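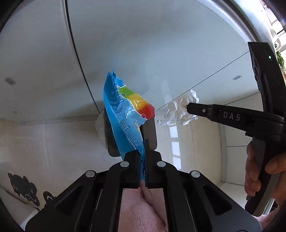
Home & Kitchen > Trash and Recycling

Do snack wrappers go in the recycling or the trash?

My husband and I have a small disagreement going and I would love for somebody to settle it. We moved to Drosham in February, and the rules are different from what we had in Gilchrist, where everything went into one big cart and you never had to think about it. Now we have a cart for recycling and a cart for trash, plus a leaflet that shows bottles, cans and boxes and says nothing at all about chip bags, candy wrappers or the crinkly stuff cookies come in. He says plastic is plastic. I say it can't be that simple. We have two kids who eat snacks from the minute they get home, so this adds up quickly! Also, does it matter if there are crumbs inside?
Posted by Flurer

Irena Malinowski
Welcome to town! I went through the same thing when I moved here, and I'm afraid you win this one. Wrappers go in the trash. Most of them are several thin layers pressed together, sometimes with a shiny metal layer on the inside, and the sorting plants that handle household carts aren't set up to pull those layers apart. They're also so light that they slip through with the paper and make a mess of it. 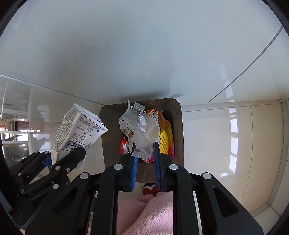
Crinkly wrappers: straight into the trash.

A few things that have helped at our house. I keep a little bin on the counter just for wrappers, and it gets emptied after supper – before that I was finding them behind the couch cushions, under the car seats and once inside a rain boot. I also started buying the big bag of pretzels and filling small tubs for lunches, and the kids grumbled for a week and then forgot there had ever been another way. As for crumbs, don't bother rinsing anything that's headed for the trash. Do rinse your jars and yogurt cups, though, and let them drain a bit.

If you really want to keep wrappers out of the trash, ask at your grocery store whether they have a drop-off for soft plastic. Read the sign before you carry a sack of them down there, as many only want clean bags and stretchy film, and they'll turn away anything crinkly. I learned that with a full sack in each hand.

Nekurero
trash. if you scrunch it up and it springs back open its not paper either, my mother in law puts them in with the newspapers and i have to fish them out

Flurer
Thank you both so much! I read this out loud at the table and he has agreed to take the carts out for a month. The little counter bin is a lovely idea and I'm going to look for one with a lid – our dog is tall.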